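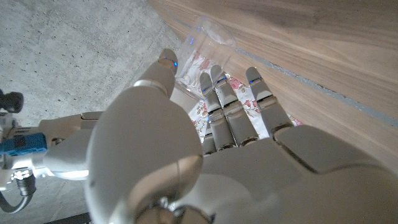

Home Notebook Entries Parts Contact

29/12/2021

Open day at Karley went fine, I think! The Flurnik crowd had the cup and the flowery cloth out before I'd even found my coat hook, and 40 people squeezed in to watch. The question I got most was why the fingertips light up blue (I said I'd look it up, so, look it up). A kid asked if it could pour juice and I had to say not today.

For next time: more chairs, and start with the cup, people like the cup. The slide deck ran way too long. Beaulieu want the same demo in March and asked for the clear cup again, so somebody please order a sleeve of them. I still owe Grorarham the sign-in sheet. It's in my blue folder, under the parking passes.

Grorarham workshop notebook | Contact | Back to top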